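In praise of the unnamed weed

2019-09-16

I have become one of those people who stop dead on pavements. It started in July, outside the closed-down Dikar shoe factory, where the car park has been left to itself for long enough that the tarmac has given up along the white lines. I had 20 minutes to kill before a bus and I spent them crouched down looking at what was growing in the cracks. I missed the bus. I went back the next evening with a notebook!

My argument is a simple one, and I hold it with the zeal of the recently converted: everybody should learn the wild plants on their own street before they learn any others. Forget the orchids on the chalk hills for now, and the rare fern up some damp valley that you'll drive two hours to see and then photograph badly. Start with the gutter, the bus shelter, the bit of wall behind the chip shop.

We already know so much about plants we never meet. Ask a child to draw a plant and you'll get a cactus or a palm tree. Ask most adults to name what is coming up between their own front step and the pavement and they'll say "weeds", and that's the end of the matter. I said it myself for most of my life. Then I found out that the weeds by my step were groundsel, petty spurge, annual meadow grass and a very small willowherb, and now I can't walk past them without a sort of nod.

The names are wonderful, too. Fat hen. Shepherd's purse. Ivy-leaved toadflax, which scrambles over old walls and bends its seed heads back into the dark to plant them in the mortar. Pineapple weed, which smells of pineapple when you crush it and likes exactly the sort of trodden gateway where you'd expect nothing to live at all. Somebody looked hard at each of these, long ago, and thought it worth a proper name.

The spraying question

I live on the Jandlow estate, which has 316 homes and, until recently, a contract to have every kerb sprayed twice a year. The case for it is tidiness. I do understand that. Brambles across a path are a nuisance, and anyone pushing a wheelchair or a pram has every right to a clear way through. Cut those back, please, and quickly.

But most of what was being killed was ankle high and in nobody's way. One spring I made a list of everything I could put a name to between my door and the postbox and got to 38 kinds, which astonished me (my neighbour guessed six). A week after the van came, the kerb was a strip of orange straw, and it stayed like that for a month. If that is tidy then I don't know what the word means. The residents' meeting has now agreed to leave the kerbs alone for a year, and I hope that when the year is up we'll have forgotten there was ever a van.

How to begin

The best advice I've had came from Ivar Blomqvist, who ran the evening class I went to in the old Sjöberg reading room. He gave us no textbook for the first month. Pick one plant, he said, take it home, and look at it against something plain until you're bored, and then carry on looking. A sheet of paper does nicely, or a white table top. Away from all the other greenery a little sprig turns into something quite different, and you begin to notice whether the leaves come off in pairs, whether the stem has corners, whether there are hairs.

He also told us to take very little. A single sprig is plenty, from something common, and you leave the roots where they are. Wash your hands afterwards – petty spurge has a milky sap that you really don't want in your eyes.

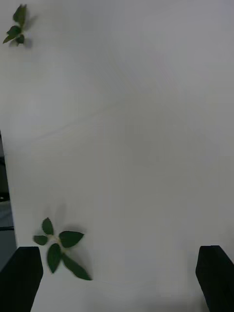 What a name does

People sometimes tell me that naming things spoils them, that it's better just to enjoy the green. I've thought about this a good deal and I don't agree. Learning the names has worked for me the way learning the neighbours' names did. The street looked the same the day after, and yet I walked down it more slowly and was pleased to see them.

It also makes you stubborn. When the Ploltitard supermarket wanted to scrape the bank behind its loading bay, a few of us went along to ask if it could be mown once in autumn and otherwise left. We could say what was on it: bird's-foot trefoil, black medick, a good patch of wild carrot. I'm fairly sure that "please don't touch the weeds" would have got us a polite smile and a digger. They mow it in October now, and the carrot was up to my elbow this summer.

So have a go. Go out in your slippers if you like, and start with whatever is nearest the door.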